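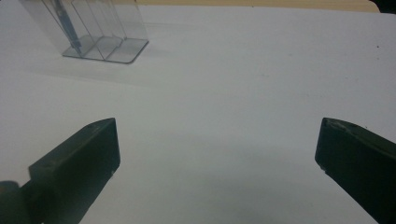 Brenda Pilkington reckons a clear plastic desk tidy should never be wiped with anything dry, not even a soft cloth, because the dust on it does the scratching. She told me this in the comments on my last post here, when I had only asked where to buy one. I have bought one now and would like to know if she is right before I go near it with a duster.

It is the plain sort with three compartments, and the front dips down on one side so that you can get at the short things. The box says Tetell 1535 and nothing useful about what kind of plastic it is. I paid more than I meant to and would like it to stay clear for a while. The last one was a Rumix and it went cloudy within a year, mostly along the front where I picked it up, with a lot of fine scratches on the floor of it from paper clips.

What I would like to know:

How do I clean it without making it cloudy?

Is there any way of getting fine scratches out, for the old one, or should I give up on that?

And what goes where? I have pens, two pairs of scissors, a six-inch ruler, a glue stick, sticky notes and a lot of paper clips. At the moment there is one pen in it and I am putting off the rest. I have tried the pen in the left-hand section and it stands up well enough.
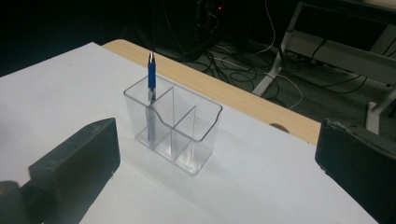 The desk is light wood and I keep a big white board on top of it for cutting and drawing, so the tidy has to stand on that. I am right-handed, if it makes any difference. There is a window on the other side of the room but it doesn't get direct sun, except for an hour or so in August.

Asked by Wendle in Desks and Home Offices
Viewed over 700 times

Answers

Holroyd Stationers (closed account)

Use warm water and a drop of washing-up liquid. No window spray, no methylated spirit, no kitchen cleaner. Rinse, shake, leave to dry upside down on a tea towel.

pottersbarrow

Brenda is mostly right. Dry dust is gritty, and if you rub it round with a cloth you will mark the plastic. That doesn't mean you can't ever use a cloth. Blow or rinse the dust off first, then wipe with something clean and damp. Microfibre is fine so long as it is a fresh one and hasn't been used on the cooker. Kitchen roll is worse than people think and I wouldn't use it.

I would be firm about the window spray. A lot of them have ammonia or alcohol in them and both can turn clear plastic cloudy, or give it tiny cracks along the edges where the dividers join. The cracks don't always show the same day. It might be what happened to your Rumix if you used a spray on it, although being picked up in the same place every day will dull it as well. Keep it out of the dishwasher for the same reason. Heat can warp the dividers and then nothing stands straight.

Water gets stuck in the bottom corners of these. If your tap water is hard you will get white marks there, and a cotton bud with a bit of white vinegar and water will usually shift them. Rinse it again after.

On what goes where, I would do it by height, tall things in the section with the high front and short things where the front dips. Going by how yours is shaped, that means:

Left: pens and the ruler.
Middle: scissors, points down, and the glue stick.
Right, where it is lowest: sticky notes stood on edge, if they fit.

Don't put the paper clips in it. They are what scratched the floor of the last one, and they sink to the bottom where you can't get them out without tipping everything up. A small lidded tin will do. If you must have them in there, cut a piece of felt or thin card to fit the bottom of the section first.

Being right-handed, you would normally have the tidy at the back and a bit to the right, so you aren't reaching across whatever you are drawing.
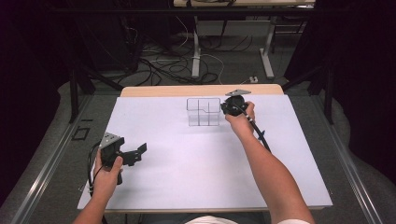 Leave the near half of the board clear for working on. If the tidy slides when you pull a pen out, which they do on a smooth board, get 4 of the small clear rubber feet that are sold for cupboard doors and stick one under each corner. Clean the underside first or they will drop off. Scissors in the middle also help, as the weight keeps it steady. With only pens at one end it can be a bit light.

An hour of sun in August won't hurt it.

emmet_b

You can get the scratches out but it is a slog. I did it on an Emia letter tray. Wet and dry paper, going up to 3000 grit, used wet the whole time, and then plastic polish on a cloth. It only works on the flat outside faces. You can't get your hand down between the dividers, so the floor of the sections will stay as it is. If it is only cheap I would keep the old one for the paper clips and leave it at that. Try the polish by itself on a corner before you start sanding, as light marks sometimes come out with that.

Wendle

Thank you all. No spray, then, and I did use one on the Rumix. Paper clips are going in the Rumix as emmet_b suggests. The sticky notes fit on edge in the right-hand section but only the small ones – the square ones are now in the drawer. I'll look for the rubber feet on Thursday.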